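Section 6. Comparing Gripper Fingers on Plates

Use this section after both arms have passed the joint check in Section 5. The procedure compares two sets of fingers on the Stirnatard two-arm cell, using a bin and a mix of ceramic and glass plates. Run it once with each set. Allow most of an afternoon.

6.1 Before you start

1. Wipe down the tabletop.

2. Place the green bin toward the back of the table, where the left arm can reach over its rim.

3. Set out plates of different materials. You need at least one plain ceramic plate, one ceramic plate with a printed rim and one textured glass plate.

4. Open the Brokalex controller page and load the plate profile. Set the speed limit to 20 percent for both arms.

5. Jog each arm by hand control until its fingers are near the plates it will work on. Check that the cables follow without pulling.

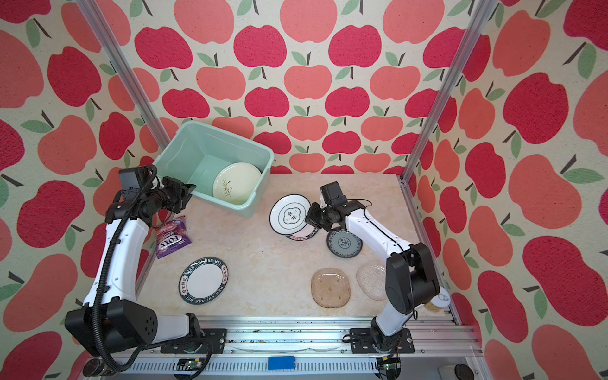 Landry asks whether both arms have to be fitted with the same fingers for a comparison run. They do. Mixed sets can be run, but the log does not record which arm wore which set, and the results can't be separated later.

CAUTION: Keep hands outside the walls whenever the arms are powered. The low speed limit does not stop the fingers from closing at full force.

6.2 Picking from the bin

1. Start with two plates in the bin, one leaning on the other. Flat stacks are covered in 6.4.

2. Open the left gripper fully and bring it in over the rear rim of the bin.

3. Lower the fingers until one is on each side of the plate edge. Stop before they touch the bottom of the bin.

4. Hold the right arm above the glass plates with its gripper open. It stays there until the left arm has finished. 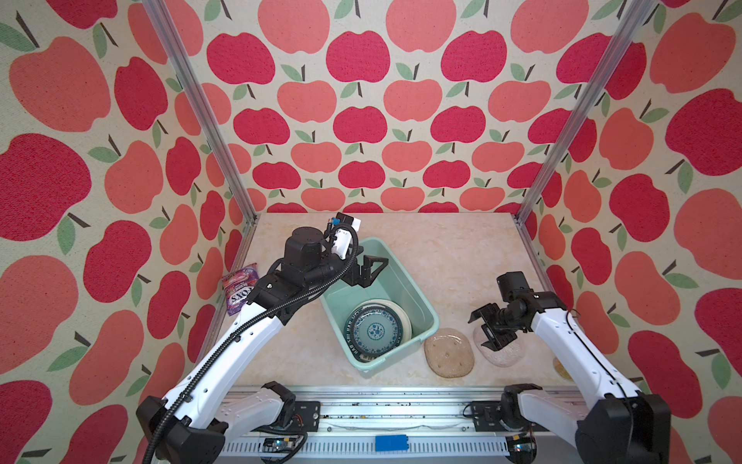 5. Close the left gripper in small steps. Watch the motor current on the controller page and stop when the reading levels off.

6. Raise the plate by the width of a finger and wait. If it slips, lower it, open the gripper and try a deeper grip.

7. Enter the result as held, slipped or missed. Do not leave the field blank. A blank counts as a held plate in the totals.

Note: A plate that leans steeply is easier to grip than one lying nearly flat. Reset the plates to the same lean before each attempt, or the two finger sets will not be getting the same test.
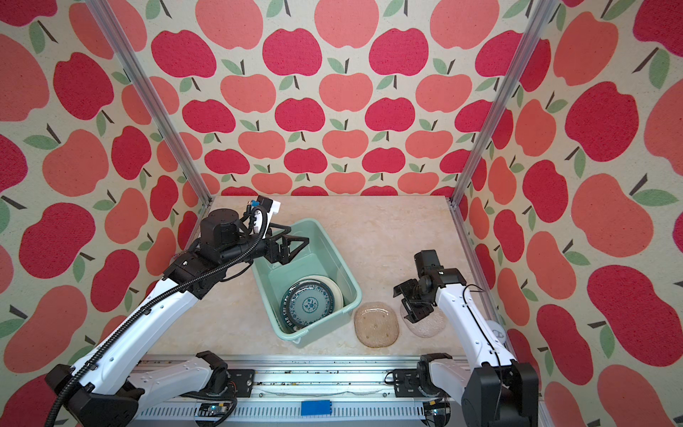 Figure 6-3. Left gripper at the bin, right gripper over the frosted glass plate.

6.3 Checking the grip with the wrist camera

The overhead view is good enough for bringing the arm in. For judging the grip, switch to the wrist camera.

1. Select Wrist View on the controller page.

2. Hold the plate on edge and turn the wrist until the rim and both fingers are in view.

3. Look at where the fingers meet the rim. One finger should be on the front face and the other behind it.

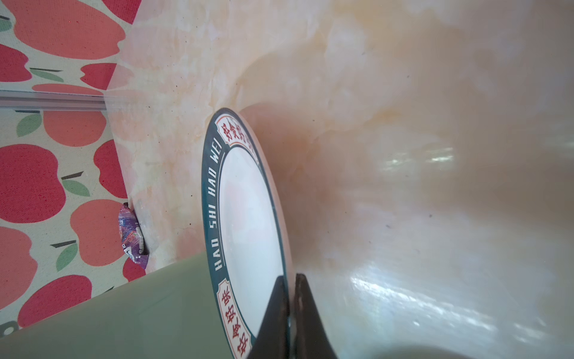
4. Save the view with the attempt number. The Plellstead test sheet calls for 200 attempts per finger set, so use the automatic numbering.

5. If glare from the tabletop hides the rim, lower the exposure one step. Leave the room lights alone during a run.

6.4 Flat stacks and glass

Flat stacks need the thin fingertips from the accessory kit. Slide the lower tip under the top plate only, and lift at the slowest setting. For glass, reduce the closing force by one step and repeat item 6 of section 6.2 before moving the plate sideways.

If the controller stops with a force warning, open the gripper by hand control, clear the warning and repeat the attempt under the same number. When the run is complete, export the log before changing fingers. Loading a new profile erases it.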